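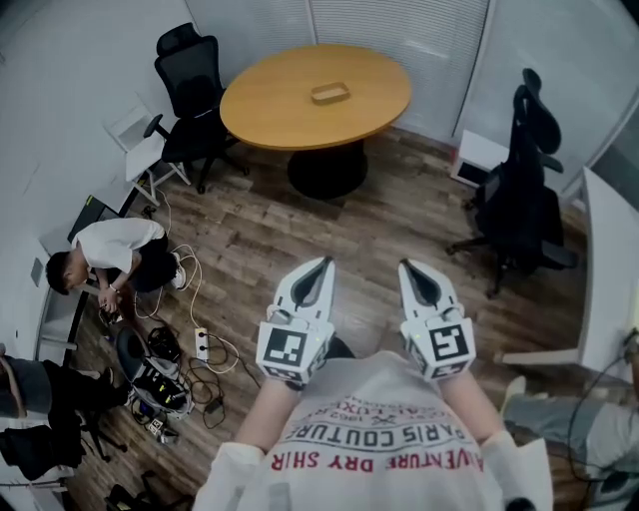
Loose glasses, bent glasses, smeary glasses: fixing them at home

Quick one this week. Had three people ask me the same thing so writing it down once. Covers cleaning, loose screws, glasses that slide down, glasses that sit wonky. Not for rimless ones, those go back to the shop. Same if the lens is cracked or the frame has snapped.

What you need

Small screwdriver, the flat kind, plus a tiny crosshead if you can find one. Mine came in a Momau repair kit from the market in Brudham, set of 6, only two of them any use. Washing-up liquid, plain, no hand cream in it. A clean microfibre cloth. Old towel to work on. A bowl. That's it.

Wash first

1. Rinse under the tap, lukewarm. Not hot, hot water can wreck the coating. Gets the grit off so you're not rubbing it in.

2. One small drop of washing-up liquid on the fingertips. Both sides of each lens, then the nose pads, then along the bottom rim where the green stuff collects.

3. Rinse again. Shake. Dry with the cloth, and I mean a clean one, not the one that's lived in your bag since November. Wash the cloth now and then, no fabric softener, it leaves a film.

No kitchen roll. No shirt hems. No window cleaner or vinegar on coated lenses either.

Tighten the screws

4. Lay the towel down and put the glasses on it upside down with the arms open. Towel stops the screw rolling off, if it does come out.

5. Find the hinge screw. Try the driver in it before you turn anything, it should fill the slot. Too small and it'll chew the head up, then you've got a proper job on your hands.

6. Clockwise, gently, till it stops. Then stop. Arm should still fold but not flop. If it's gone stiff, back off a tiny bit.

7. Check the other screw too, the one holding the rim closed round the lens (metal frames). If that's loose the lens can drop out in the street. Happened to me outside the bakers.

Screw keeps coming undone? Take it out, smallest dab of clear nail varnish on the thread, put it back, wipe off any extra, leave it 60 minutes with the arm open. Keep the varnish well away from the lens, some of them eat plastic.

Screw gone altogether? Most opticians will pop one in for nothing or close to it. Don't bother with fuse wire. Or do, for a day. 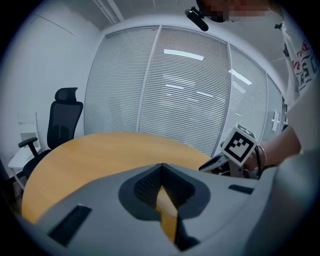 Stop them sliding down

8. Metal frames with little pads on arms. Put your thumbs behind the pads and squeeze them very slightly towards each other. Tiny movement. Try on. Repeat. Narrower gap means the glasses sit higher, wider gap and they sit lower. If the pads have gone yellow and hard just swap them, a bag of 12 is cheap. I use the Zestero push-in ones but check if yours are push-in or screw-in frist.

9. Plastic frames with no pads. The fix is at the ears. Warm the curved end of the arm in a bowl of warm tap water, dry it, bend it down a touch with your thumb, hold it while it cools. Bend should start just behind the top of your ear. Too far forward and it'll dig in by lunchtime.

Keep the lenses out of the warm water. And never a flame. People do!

Sort out the wonky ones

10. Set them on something flat, arms open and pointing down, tops of the rims touching. Rocking? One arm is higher than the other.

11. Now put them on and look in a mirror. Go by this more than the flat test because ears aren't level. If the right side sits too high, the right arm needs to come up a little at the hinge, and if it's sitting too low the arm needs to come down. Same rule on the left. Sounds backwards, try it and you'll see.

12. Hold the front of the frame firmly next to the hinge, never by the lens, and ease the arm with the other hand. Little at a time. Titanium springs back so it may need a few goes. If it creaks, leave it alone.

When to go back to the shop

Varifocals that suddenly feel off after you've fiddled with them. The lens height matters a lot with those so get the fit checked. Also anything still under guarentee, don't touch it, you might lose the cover. And if things look blurry with clean straight glasses then book an eye test, no amount of tightening will help.

Next time, scratched lenses and why toothpaste is a terrible idea.

Comments (4)

Izzati Halim
Step 11 had me going round in circles but yes it does work. Took 5 tries. Do you do the nail varnish thing on sunglasses too?

reply from author
Yes same thing. Just watch it on painted frames

Larasati Teoh
the green gunk!! mine was disgusting. used a soft baby toothbrush round the pads, might be worth adding

Brudham reader
Second step 7. Lost a lens on the bus, never got it back.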